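Print this page | E-mail this page

Ticket 25: Wrist view comes up tilted in the practice room, arm overshoots the white cabinet
Opened by: Cayetano Robles
Project: Trastus (home build, shared bench)
Status: Open, workaround in place

Hello all, and thank you in advance for reading, as I know I go on a bit. I'm keeping everything for this one in a single ticket so that whoever picks up the bench after me doesn't have to go digging through the chat.

For those just joining, Trastus is the two-finger arm I've been putting together in the back half of my garage and, on the evenings when it's too hot out there, at the shared workshop. Before I let it near real furniture I run everything in a simulated room, which we call Trundarby after the folder it came in. Trundarby has plank walls, a little window, a white cabinet and a big dark one with drawers. The job I'm after is a simple one: go to the white cabinet, pick up the reddish-brown cup-like thing, bring it back. My mother could do it in her sleep, and the arm managed it fine until I changed the wrist mount in September.

What happens now is that the arm starts its approach, the wrist rolls over a good way farther than I asked, and from then on every correction goes off at a slant. I tell it "left" and it goes left and up. It stops short of the cabinet or sails past it, and the fingers close on air.

Things I tried first, in order:

Restarted the controller. No change.

Put the old speed limits back. It was slower and gentler and just as wrong, though I did enjoy having time to drink my coffee.

Swapped the finger models for the plain slabs, in case the fancy ones had a bad center point. No change, but I've left the slabs in because they load faster.

Deleted the saved poses and taught the home pose again from scratch. This helped for exactly one run, and I got very excited and called my wife in from the kitchen, and then it did it again in front of her.

After that I paused a run partway through the approach, with the gripper open, and pulled up the wrist view to have a proper look. 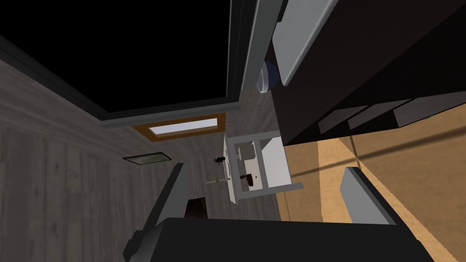
Page last changed: September, 11:25 p.m.

The whole room is leaning, walls and window and all, while the white cabinet still sits nicely in the gap between the fingers. That was a big help to me. If the aim were bad, I'd expect the cabinet to be off to one side. With the target near the middle and everything tipped, I started to suspect the roll and leave the rest alone.

So I went through the Skinico settings file line by line (all 300 lines, with a ruler against the screen like my grandfather reading the phone book). The new mount has its own roll offset, and I had typed it in under the mount section. The old offset was still sitting farther down under the tool section, where I'd put it last year and forgotten it. The controller adds the two together. I would have bet money that it used only the last one.

I took out the old line and ran the approach 4 times. The first three came in level and closed on the cup. On the fourth the wrist crept over again by about 4 degrees, and the right finger brushed the cabinet on the way in. Much better, but I can't call it fixed.

Workaround for now: clear the tool section, save, and send the arm home before every run. Please do the homing even if it looks as though it's home already. I skipped it once and lost the evening.

Still to do:
- Find where the leftover roll is coming from. I suspect the wrist joint keeps its last value when a run is paused.
- Check whether the Cunha driver board on the real arm adds its offsets the same way, before I power it up.
- Put a warning in the startup script if both sections have a roll value in them.

If anyone has a tidy way of doing that last one, I'm all ears. I'm at the shared bench most evenings and the kettle is usually on.

Comments (4)

benchrat: Had the same doubled offset on my little plotter. Mine was in three places!

Odile_M: Try zeroing the wrist joint on resume as well as on start. Pausing is what got me.

Cayetano Robles: Thank you, Odile, I'll try that tonight and write back here.

pegboard_sam: Could you post the bit of the file with the two sections? I can't find the tool one in my copy.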